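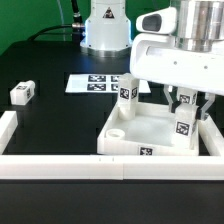

Boris Lukáč asked at the end of the spring meeting whether the evening English classes would still be running by August, given how many people drop out once the weather turns. They are. Attendance fell in June, as it does every year, and then held. The rest of this report covers the second half of the grant period for the Perkdale Adult Learning Program, which runs classes in Perkdale and Vornstead and, starting this year, in Bailly.

Enrollment

Total visits to classes across the three towns came to 1462 for the period. A visit is one person at one class, so a learner who comes twice a week is counted twice. We use the same method as in the first report, so the two figures can be compared directly. The target in the grant agreement is 400 visits per town. Perkdale and Vornstead both passed it comfortably. Bailly fell short, mostly because it opened three weeks late while we waited for the heating in the old library annex to be approved.

Most learners are in the beginner group. We had planned for the intermediate group to be larger by now, but people who reach that level often find work with evening hours and stop coming. Teachers have started writing down the reason when someone leaves, where the learner is willing to give one. Work schedules are first, child care is second, and moving away is a distant third.

Classes

The timetable stayed the same in Perkdale. Beginners meet at 6 p.m. and intermediate learners at 7:30 p.m. In Vornstead we moved the beginner class half an hour later after the bus company changed the last connection from Florkedville. Learners there had been arriving in the middle of the first exercise for most of May, and the move fixed it.

Reading and writing get more time than they did in the fall. The teachers asked for this. Many learners speak well enough for shopping and for the doctor's office but can't fill in a form without help, and forms are what they ask about most. We now spend one class in four on letters from school, rental agreements, pay stubs and appointment slips. The worksheets were rewritten in larger type with fewer exercises on each sheet.

The citizenship preparation course ran once, in Perkdale, with a full group of 30. A waiting list is open for the next one. 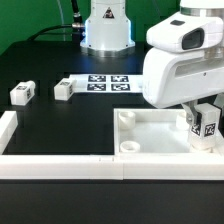
Please keep the form-filling classes even if something else has to go, wrote one Vornstead learner on the feedback sheet, because I did my daughter's school papers alone for the first time. Several other sheets say much the same in fewer words. The most common complaint is that classes are too short. The next most common is the parking in Vornstead, where the lot is shared with the swimming pool.

We also asked learners what they would like added. Pronunciation practice came up often, along with help for the written driving test. The driving test is outside the terms of the grant, but the vocabulary isn't, and two teachers have worked road signs and traffic words into the beginner course.

Staff

The program has 8 paid teachers, all part time. One left in June for a full-time post in Florkedville and was replaced before the next block of classes began. The new teacher took over the Bailly group and has kept the same materials. Staff training was held on one day instead of two, and the second day has been moved to the next period. The topic will be teaching adults who had little schooling in their first language. We have a growing number of learners in that position, mainly in Bailly, and the current beginner book moves too fast for them.

Budget

Spending is slightly under plan. The late start in Bailly saved rent and teaching hours, and the postponed training day accounts for most of the rest. Printing went over because of the new worksheets. We ask permission to move the unspent rent money to printing and books. A revised budget sheet is attached, with the changed lines marked.

Child care remains unfunded. In Perkdale a room next to the classroom is available at no charge, but we would have to pay a qualified person to be there. The cost for one evening a week is shown on the second page of the budget sheet as a separate item. It is not part of this request, and we would like to discuss it at the next meeting.

Next period

Bailly needs a full block without interruption before we can say whether two evenings a week is right for the town. We will also run the second citizenship course, choose a slower beginner book, and hold the missed training day. The level test given at enrollment is being shortened. It takes most of an hour now, and some people leave before the end.

The lease in Vornstead comes up for renewal during the winter. The owner has said the rent will go up but has not given a figure. We will send it when we have it.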